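Chapter 4
The Dish Rack Problem

By now you have an arm that moves. If you followed Chapter 3 to the end, it goes to a point you type in, stops there, and comes home again without hitting the bench. Mine took two weekends and a bag of replacement screws, so if yours took longer, you're in good company. This chapter is where we give it something to do, and I've picked a job that looks so easy you may feel a little insulted. We're going to get the arm to put things into a dish rack and take them out again.

I got into this because of Marlene Damasceno, who shares the workshop with me and who is a much better programmer than I am. I had been stacking foam blocks for most of a month and was very pleased with myself. She watched one run, said "nice," and asked when it was going to do the dishes. I told her May. It was not May. (It was not that year, either.)

Foam blocks are kind to you. They're solid, they squash a bit when you grip them too hard, and from the camera's point of view they have six flat sides and nothing going on inside. A wire rack has almost no surface at all! Most of what the camera gets when it looks at one is whatever happens to be behind it, chopped into little rectangles. My first program looked for "the big white thing" and then reached, with total confidence, for a patch of empty air between two wires.

Then there's the shadow. I'd never given a thought to the lamp over the bench until I started working with wire, and now I think about it constantly. A rack under a strong light draws a second rack on the table in front of it, with all the same lines and corners, and a simple edge finder loves that second rack every bit as much as the first. Take a good look at the tabletop in Figure 4.1 before you go on.
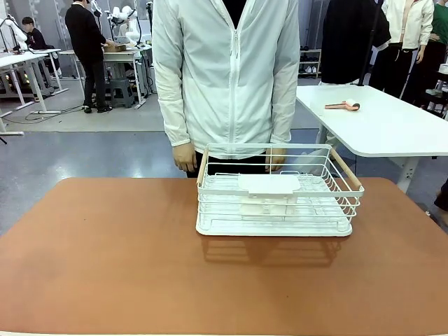

Figure 4.1. A wire dish rack on its drip tray, with the grid of its shadow on the table in front.

I lost a whole evening to this in January 2020. Kieran Ó Gríofa had lent me his Statorer board, I had it wired up by suppertime, and the arm kept coming down short of the rack and tapping the table. I checked the joint angles. I checked the camera mount. I took the wrist apart — twice — and put it back together with one washer left over, which I still have. Kieran came by, moved the lamp, and the arm went straight to the rack. I made him tea and didn't say much.

So the first thing we'll do in this chapter involves no code. You'll set the rack down, turn your lights on and off one at a time, and save a picture for each arrangement. Use the picture folder you set up in Chapter 2. I ended up with 56 pictures from one bench and one rack, and I've gone back to them more often than to anything I wrote down.

A word about choosing your rack. Any wire one will do, but get one with handles in a different material or color from the wires if you can. The rack in the figure has light wooden handles, one at each end, and two marks like that make life a lot easier. Find both and you know where the rack is and which way it's turned, and you can forget about the wires until it's time to put something between them. We'll write that handle finder in Section 4.2, and it runs to 97 lines with the comments left in. Virgilio Bautista has a shorter version that I can't read.

You'll also need something to pick up. Please don't start with plates! Start with a flat piece of plastic, a lid or a small cutting board, something light that can fall 600 times without anybody minding. Flat pieces have their own trouble, which we'll get to in Section 4.4, because a gripper coming straight down on a lid has nothing to close on. You have to come in at the edge, and the edge may be lying right up against the wires.

Before you start, you should have these on the bench:

The arm from Chapter 3, with its home position saved
A camera you can fix in place and leave alone
A wire dish rack, with a tray if it came with one
One flat, light plastic piece
Masking tape, for marking where the rack sits
A lamp you can move

Tape the corners of the rack's spot now, while you're thinking of it. I skipped that step for a long time and had to redo my measurements every time someone borrowed the table.

4.1 Looking at the rack with the lights off

Turn off everything over the bench and leave only the daylight, or one lamp well across the room. Start the camera program from Chapter 2 and save a single picture of the rack.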